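Wesska toy library to open on Saturdays

The Wesska Toy Library will open on Saturday mornings from Thu 4 July's timetable change onwards, following a request from families who are unable to visit during the working week. The decision was confirmed by the Preker Foundation, which has funded the service since March.

Members may borrow up to 4 items at a time, for a period of two weeks. Loans can be renewed once at the desk or by telephone, provided that no other family has reserved the item. Membership remains free of charge to all households in the district with a child under school age.

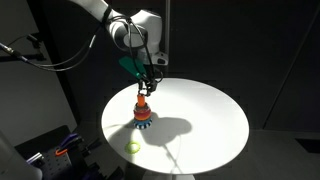 The collection has been extended for the summer. New stock includes wooden puzzles, picture dominoes, simple musical instruments and 17 sets for children with limited sight or movement, chosen with advice from the Pešek Centre for Early Learning. All items are checked and cleaned on return before they are placed back on the shelves.

Leen Qaisi, who manages the library, said that demand for the sets had been strong. "Parents often wish to try a toy at home before they buy one, and young children change their interests quickly. Longer opening hours will allow more families to make use of what we hold."

A play session for children under three will be held in the reading room each Saturday at ten o'clock. Places are limited and should be booked in advance. Children must be accompanied by an adult throughout.

Wagner Siqueira, head of family services at the foundation, thanked the Lisutness bus company for agreeing to add two stops near the library on Saturday mornings. Revised bus times are available at the front desk.

Donations of toys in good condition are welcome during opening hours. The library is unable to accept soft toys or items that need mains power.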